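The linen service at Dornton occupies a former bottling hall and runs two shifts. Its technical manager has been responsible for wash chemistry and textile life there since the plant took on its first hotel contracts, and she keeps the records on paper as well as on the server. She asked that her name be left out because customers tend to call whoever is quoted.

Most of the conversation concerned colored sheets. White cotton, she said, is a settled matter. "You have bleach available, you have heat available, and the customer expects the same white every time. Dyed goods take both of those away from you."

The plant's current rule for dyed cotton is a main wash at 104°F with no chlorine in any stage. The temperature was reached by trial. Goods from the Ernthorpe mill held their shade at higher settings for the first few cycles and then lost depth unevenly, mostly along the hems, where the fabric is doubled and abrasion is greatest.

"Hems are where you look first," she said. "The middle of a sheet will tell you very little until it's too late to change anything."

Each new fabric is sampled before it goes into general stock. The plant runs 18 test pieces and pulls two of them at intervals for comparison with an unwashed control kept in a drawer. A sheet that survives 100 cycles with an acceptable shade is approved. In the last round, the Maksymiv twill passed and the lighter Lumach percale was withdrawn after 51.

Asked what failed in the percale, she said the dye was sound and the yarn was not. "It pilled, and pilling scatters light. People report it as fading. You can put it under a lamp and see the color is still there, under the fuzz."

She was less firm on detergents. The plant doses a liquid product by pump, at a rate set by load weight, and has changed supplier more than once without measurable effect on shade. Water hardness had a larger influence. The softener was rebuilt in October, and rinse times came down afterward by around a fifth.

Her advice for home laundry was limited to things she had tested. Wash dark and mid-tone sheets inside out. Keep them away from towels, whose loops act as an abrasive. Leave room in the drum.
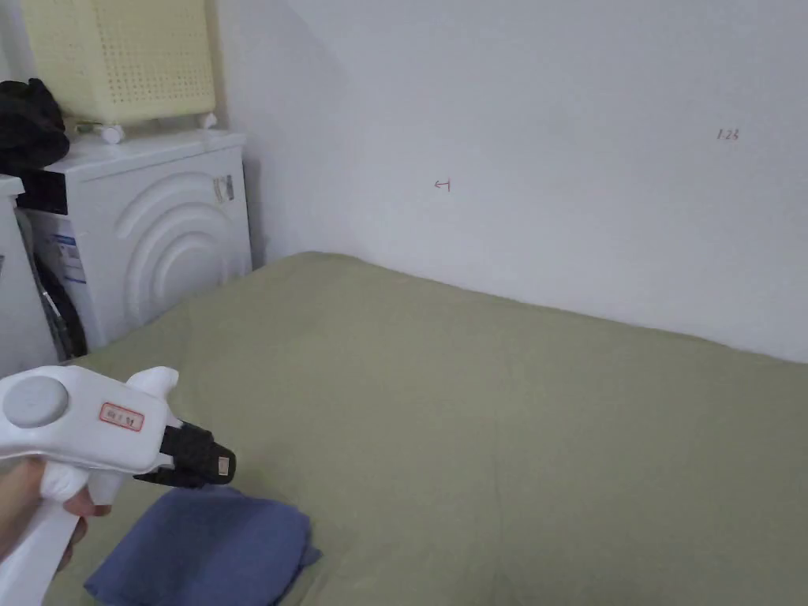
*Olive-green sheet on a bed, with a front-loading washer against the wall.*

On drying, she considers most domestic machines too hot and most users too patient. Cotton continues to lose moisture after it leaves the drum, and she prefers to stop the cycle while the hems still feel slightly cool to the hand. Fabric softener she does not use at all, at work or at home. "It coats the fiber. On a sheet you want to absorb moisture, that's a defect you've paid for."

The next fabric under test is a cotton and linen blend, which shrank more in the length than the supplier's sheet allowed. She has asked for a second roll from a different dye lot before recording a result.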